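### 4.2 Reliability of self-reported cleaning hours

Most of what is claimed about household cleaning time rests on people's own accounts, and we doubt those accounts deserve the trust they get. The Pemen survey asked 535 households to recall how long they spent on floors in the past week. Answers cluster heavily on whole and half hours, which suggests guessing. When 16 of the same households kept a written diary, the recalled totals ran to over 2 times the diary totals, and the gap was widest among those who called themselves tidy.

Margaritis treats this gap as harmless noise that averages out. We see no grounds for that. The error runs in one direction, and a larger sample only makes a biased figure look firmer. The Arkum correction fares little better – it scales every answer by the same factor, though the diaries show that overstatement differs by room and by age of respondent. Five diaries were also filled in late, so even our yardstick is weaker than we would like.

Until a diary study of reasonable size exists, the Pusico rankings of "cleanest towns" should be read as rankings of what people say (Figure 3).

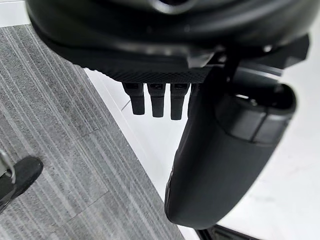
**Figure 3.** Light-colored floor, with black equipment in the foreground.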